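Progress report to the Pustlow Fund
Project: Robots in the Regional Press
Prepared by: Marisol Mendoza, project lead
Submitted: 6/1/19

1. Where we are now

I am glad to report that the reading part of the project is finished. The collection holds 967 newspaper articles which mention a robot in the headline or in the first paragraph. All of them come from regional and small-town newspapers, as was agreed in the application. The big national papers are left out, and I will come back to this decision in section 4.

The work is behind the first plan in one respect only. The coding of the articles by theme should have been complete by now and it is not. Rutilio Ponce and I are both coding, and we each read every article separately before we compare. This method is slow but we wish to keep it, for the reason that our disagreements have been more frequent than we expected. In particular we do not always agree on when an article is joking. A journalist may write that a robot waiter "will soon want a holiday", and one of us marks this as humour and the other one marks it as worry about jobs.

In September we stopped for a short time and wrote the coding guide again from the start. The new guide permits one article to have two tones. Everything which was coded under the old guide has been coded a second time, so the collection is consistent.

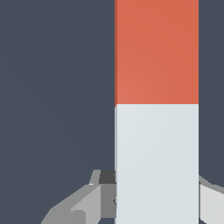 2. Main results so far

Please read these as early results. They may change when the coding is complete.

The largest group of articles is the visit article. A mayor, a school principal or a member of the provincial parliament goes to a factory, a library or a fair, and meets a robot there. The article tells who was present and what was said. The robot itself receives very little attention. In many cases we could not learn from the text what the machine is able to do, who has built it, or if it was switched on.

The second group is the jobs article. These are longer and they are written with more care. They quote workers, union people and owners. I had expected to find strong language in them, but most are calm. The strong language is usually in the headline, and it is well known that the person who writes the article is often not the person who writes the headline. We now code the headline and the article as two separate items, which gives a much clearer result.

A third group was a surprise to us. We call it the local child article: a student team builds a robot and travels to a competition. These articles are warm and full of names. They explain the machine better than any other group, as the students are asked how it works and they answer. Rutilio has suggested that we write a separate short paper on this, and I support the idea if the time allows it.

The word "overlord" and similar old jokes appear often in the visit articles and almost never in the other two groups.
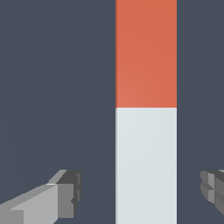 Computer rendering. The upper section of the block is orange-red.

3. The reader questionnaire

With the application we promised a small questionnaire for readers of regional papers. We printed 500 copies and sent them out through the Furnow Public Library and its branches, inside a stamped envelope. There is also an online version, but we did not want to depend on it. Many of the people who still read a paper newspaper would not fill in a form on a screen.

The answers are coming back in a steady way. I do not give a total in this report because the envelopes are still arriving and the branches send them to us at different times. The full number will be in the final report.

Question six did not work well. We asked, "Do you trust what your newspaper says about robots?" Several people wrote next to it that their newspaper says nothing about robots, and they left the boxes empty. This is a useful answer but we had no box for it. In the online version we have added one. For the paper version it was too late, so we will treat the written comments as their own category and we will say so clearly.

The open question at the end has given us the best material. We asked people to describe the last robot story which they remember. Many remember a picture and a famous person next to the machine, and they are not sure of the rest. One woman wrote that she remembers the handshake and she could not tell us what the robot was for. A retired printer in Skurkus sent four handwritten pages about the machines that came into his trade, and asked if he may send more. I have written back to him and said yes.
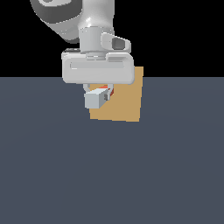 We would like to interview a small number of those who left an address. It was not in the original plan and it will not need extra money, only permission from you to use some of the travel budget for it. I have prepared a list of eight persons. All of them can be reached by bus from our office.

4. Difficulties

The first difficulty is access to the archives. The older issues of the Skurkus Messenger are only on microfilm, and the reader machine at the library was out of service during several weeks. It is repaired now. We used the time for coding, and the delay was smaller than I had feared.

The second difficulty is republished text. A regional newspaper often prints an article which comes from a news agency, sometimes with a new headline and one local sentence added. At first we counted these as regional articles. After discussion we keep them in the collection but we mark them, and all results will be shown with and without them. This also touches the question of the national papers. One of your reviewers asked why we do not include them for comparison. My answer is that they have been studied by others already and that our budget is small. I understand the comment, however, and the marked agency articles will permit a limited comparison.

The third one is a matter of staff. Rutilio has accepted more teaching hours and can give us two days in the week where before he gave three. We have changed the work plan so that the coding has priority and the writing will be done mainly by me.

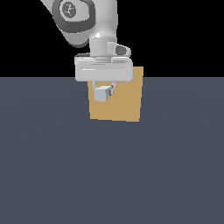
BUDGET AND SPENDING

Spending is inside the limits of the agreement. The printing and postage of the questionnaire cost $1190, which is a little more than we had planned, as the price of the return envelopes went up. The difference was taken from the line for office supplies. The Fabbri print shop gave us the folding without charge and we have thanked them in writing.

The travel line has hardly been touched. As explained above, I ask for your permission to use part of it for the interviews. If you prefer that it stays closed, the project can be completed without them, but I believe the final report would be poorer.

No equipment was bought in this period.

NEXT STEPS

Complete the theme coding of the whole collection and check the points where the two coders do not agree.

Close the questionnaire, after one reminder notice in the library branches.

Carry out the interviews, if approved.

Write the first draft of the final report. I will send you the chapter on visit articles before the others, so that your reviewers can comment on the style and the length.

Return the borrowed microfilm reels to the archive in Skurkus.

I would be grateful to have your answer on the travel budget in writing. For questions on the coding guide please write to Rutilio Ponce directly, and for all other matters to me.

Marisol Mendoza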